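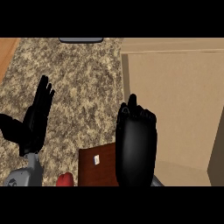

Geografie › Wanderwege

Plindorlow-Rundweg

Lesezeit: 2 Minuten

Der Plindorlow-Rundweg ist ein markierter Wanderweg im Hügelland nördlich von Zevmont. Er beginnt und endet am Wanderparkplatz Mokeck und ist 7 km lang. Der höchste Punkt liegt auf 505 m, der Anstieg beträgt insgesamt 165 m.

Verlauf

Vom Parkplatz führt der Weg zunächst durch Buchenwald zum Mokecker Bach, den er auf einem Steg quert. Danach steigt er über Weideland zum Kamm an. Bei klarem Wetter reicht die Sicht bis zu den Dächern von Zevmont. Der Abstieg folgt einem alten Hohlweg — nach Regen ist er stellenweise rutschig.

Geschichte

Die Strecke wurde von Ylva und Gøran Hedlund angelegt. Die heutige Markierung, ein gelber Ring auf weißem Grund, geht auf Liv Torvik zurück. Der Abschnitt am Bach wurde später wegen Uferabbrüchen verlegt.

Diese Website verwendet Cookies. Einstellungen | Akzeptieren

12 Mal geteilt · 3 Kommentare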